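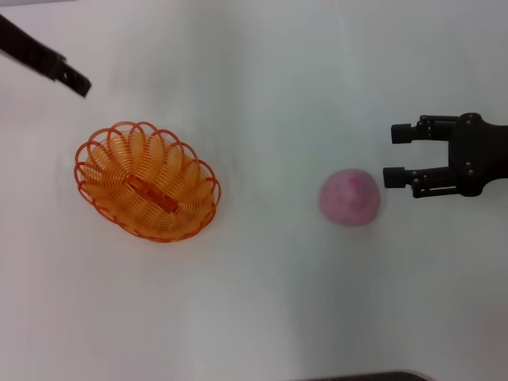

On 1 September 2022, Fornico Robotics Club wrote:

> Hi all, we're new to the Clalska student challenge and trying to get ready for the December round. Two questions. Do both arms have to move in the sorting task, or can one just stay parked? And how many practice runs did the Histotton team need before the ball pickup was any good? Ours keeps rolling it away. We've done 200 and our students are getting pretty discouraged.
>
> Also is it OK to swap in a different basket? The rules say "open container" and nothing else that we could find.

Hi Fornico, welcome. Quick answers, lab closes soon and I still have to log tonight's runs.

Parked arm is fine. Rule sheet only says the second arm can't touch the table or the container while the first one is working. We park ours up high. One of our kids wants to use it to hold the basket still, that's a seperate task and gets scored separate, so read that page twice.

Practice runs: more than 2,000 for us last year, but don't let that scare you. A lot of those were bad because we kept changing things in the middle of a set. Change one thing, do a full set, write it down. Then change the next. We lost weeks by not doing that.

On the rolling: almost always one finger gets there before the other. Come in level with the middle of the ball, jaws wide, and stop before you close. Students like to close while the arm is still moving because it looks cool. Don't let them. A fuzzy ball is a lot more forgiving than a smooth one, so start there.

Basket: yes you can swap. Ours is orange, oval, shallow, loops all around the rim. Shallow is nice for the drop but the loops are a pain, a fingertip can catch one on the way out if you go in too low. We release from above the rim now and back straight up. Also an oval can end up pointing any which way, so try it turned at a few different angles, not just the one your code likes. 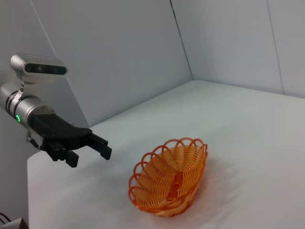 STUFF FOR THE REST OF THE LIST

Ostapchuk workshop room is ours again this term, same hours as before. Bring your own laptop, the shared one is still dead.

Run logs: please use the new sheet. Last count was 564 entries with no gripper setting filled in and those are useless for the writeup. If you don't know the setting, ask before you start, not after.

Anyone have the placement script from last year's round? The version in our folder has the old table height in it. Need it before we run the full set.

Fornico, send your log if you want, I can look at it over the weekend. Even ten rows woud help.

Histotton Student Robotics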